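# Practice Tips for Home Sorting – Ikside Club, Household Task

The household task for the Vatville round is a pick-and-place sort: small packaged goods into an open box, on soft furniture. Most points lost in February went to poor preparation.

**Box**

- Use a plain cardboard box with the top flaps removed or folded outside. Flaps catch the finger pads.
- Tape worn corners before practice. One layer is enough.
- Set the box at a slight angle to the seat back.

**Goods**

- Mix wrapper types. Shiny film slips, clear bags sag, and stiff cartons tip over.
- Pick up crimped wrappers across the middle. The crimped end folds under load.
- Keep single items under 200 g. Heavier ones twist in the pads.
- Leave at least 2 finger widths between items for beginners, then close the gaps.

**Fabric**

- Pull the seat cover tight and tuck it in at the back. A loose cover rides up with the item.
- Patterned covers are allowed under the Cekilden rules and are worth practicing on.

**Gripper**

- Wipe the pads with a damp cloth and let them dry before each set.
- Check the pivot pins by hand. Side play shows up as a late close.
- Open fully before lowering. Partial opening saves little time and knocks neighboring items. 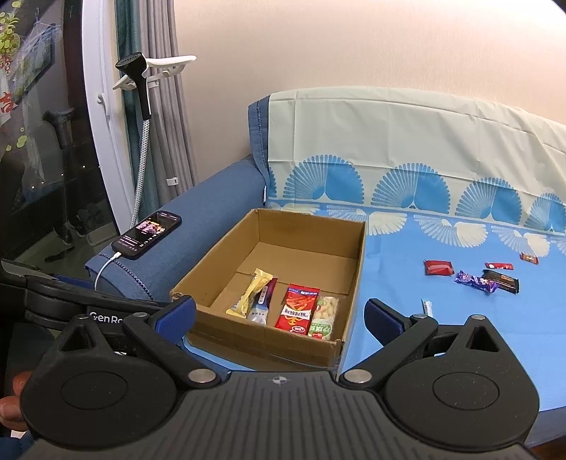 Log every attempt, including drops. The Trajkovski sheet has room for 100 attempts per side; anything more than 120 in one sitting tends to get sloppy and should be split. Write down the wrapper type for each drop – film, bag or carton – and bring the sheet to the next class.

Unopened goods go back in the kitchen. Torn ones do not get reused.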